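Plovemero Gripper-View Benchmark

Version dated 5/24/22
Maintained by Lelasico. Runs in the Nangate simulator.

Plovemero is a simulated tabletop benchmark for teams who want to find out how bad their manipulation policy is before it gets near anything expensive. It renders the work from behind the robot's own fingers, the view most policies complain about.

Simulated gripper views with white parts on a gray work surface:
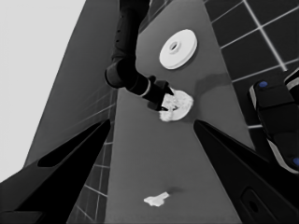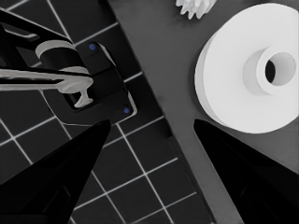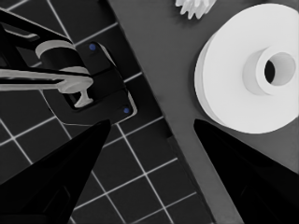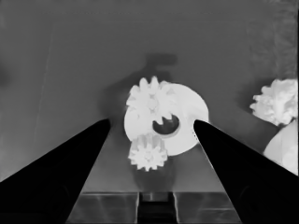 The palette is dull on purpose. Early policies in our lab got very good at finding the orange part and had no other talents, so we took the orange away. Scores fell sharply in February and everyone was sad for a while.

What you get
222 starting layouts, 30 of them held out for scoring
289 recorded demonstrations
Baseline policy (Mendoza) with training code and weights
Scoring script, which is strict and can't be reasoned with

How scoring works
Each policy gets six attempts per held-out layout. An attempt counts when the part ends up at its target and the gripper has let go of it. Holding the part over the target and hoping does not count, though Mendoza keeps trying.

Results so far
Mendoza does better with wrist views and an overhead view together than with either alone. Adding a third view made it slower and no smarter. We have no good explanation and would welcome one.

License and support
Free for research use. Commercial users should write to Lelasico first. Bug reports need the layout number and the random seed; "it dropped the thing" is a report we already have.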